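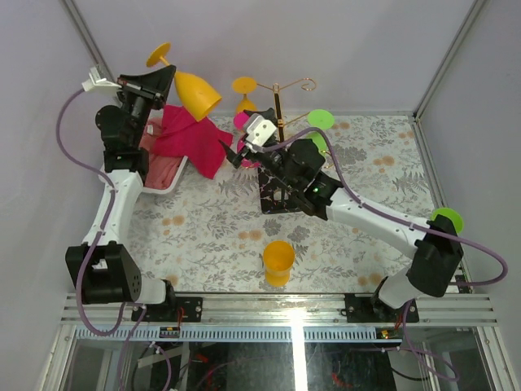

Recording the goblet rack task by remote control

Last updated 2024-05-26 by Fares Yammine

Use these steps to record demonstrations of the rack task on the two-arm Huveo station. You drive the two follower arms with the leader handles, and the Tadov recorder saves joint positions, gripper openings and video together. A full set is 23 good episodes. Plan on two sessions, as your hands get tired before the set is done.

Before you start

Power up the follower arms first, then the leader handles. Hold the handles in the rest pose until Tadov shows both sides as linked. If one side drops out, put both handles back at rest and link again.

Open and close each gripper fully. Move each arm slowly to the far corners of the table and watch the cables while you do it. They need enough slack to reach the back without pulling on the wrist.

Lay the tablecloth flat and smooth out any folds near the rack. Set the rack toward the back, where both arms can get to it. Place the tray and the loose goblets by hand, and change their positions a little between episodes. Leave some goblets standing and lay some on their sides.

Recording an episode

Start from the rest pose and press the left pedal. Wait for the tone before moving.

Bring one gripper in low and close it on the goblet gently. Lift straight up until the goblet clears the cloth. For a goblet on its side, grip near the foot and turn the wrist slowly.

Approach the rack from the side of the hook you want. Goblets hang upside down, with the foot at the top. Ease the foot onto the hook, open the gripper a little, and pause before backing away. Most spoiled episodes come from pulling out too fast and catching the next goblet along.

Keep the other arm clear of the pole unless you are using it to steady something. Both arms can work near the rack, but move one at a time when they are close together.

Return to rest and press the left pedal again to save. The right pedal throws the episode out.

What to keep

Keep an episode if you fumbled a grasp and recovered within 5 seconds. Throw it out if the rack tipped, a goblet left the table, or you had to reach in by hand.

Name the folder with the task number, 414, followed by your initials. Copy it to the Nimri drive before you shut down the arms.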